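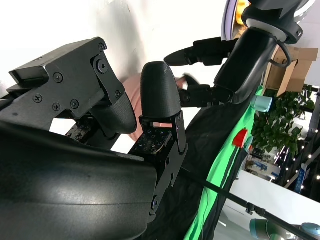

*Black bracket and rounded housing, close up, with screws showing.*

## Does every number in the window mean something?

The new guide to the Allthorpe windows came in the mail in December, and it has been sitting by my chair ever since. It is a handsome booklet. It is also the third one I own that tells me exactly what every leaf, bird and border in a church window was "meant" to say, and I trust it less each time I pick it up.

Take the pomegranate. According to the guide, the split fruit in the north aisle stands for the Resurrection, and the seeds for the many members of one Church. Fine. That reading is old and you can find it in plenty of places. But then we are told there are 16 seeds because there are 16 prophets with books in the Bible, four major and 12 minor. Maybe. Or maybe the glass painter had room for 16 seeds and stopped there. The guide gives no source, and I have looked through the parish papers at Clolstead, where the order for the window was kept, without finding a word about prophets. The order asks for "fruit and foliage, in good color." It gives a price. It doesn't mention seeds at all.

The pelican I will grant. A pelican feeding her young from her own breast is a stock image of Christ and the Eucharist, and anyone who paid for one knew what they were getting. The same goes for the lamb with the banner and the four creatures of the Evangelists. Those were common property. A person in the pew could have told you what they meant.

My trouble starts with the filler. The guide says the ivy is for faithfulness, the oak for endurance, the plain green border for hope, and the slightly different green on the left side for "hope renewed." I have stood in front of that border on a gray morning and a bright one. To my eye the left side is a repair. Old glass gets broken, and the new piece doesn't always match. If somebody has a receipt that says otherwise I would be glad to read it.

The Lellar chapel has the same problem in a smaller way. Its leaflet says the two steps up to the altar stand for the two natures of Christ. Most of the chapels I know with three steps say Trinity, and the one with five says the wounds. I begin to wonder what number of steps would be allowed to be just steps.

None of this makes the windows less worth the drive. Some meanings got added by people who loved the place and prayed there for years, and those are part of its history too. I only wish the booklets would mark which ones the makers wrote down and which ones came along later. A small star in the margin would do it.

The Baluyot reading room has a copy of the guide on the front table, along with the older Allthorpe leaflet, which says nothing about prophets and calls the fruit a fig. Compare them if you have an hour. Please put both back when you are done.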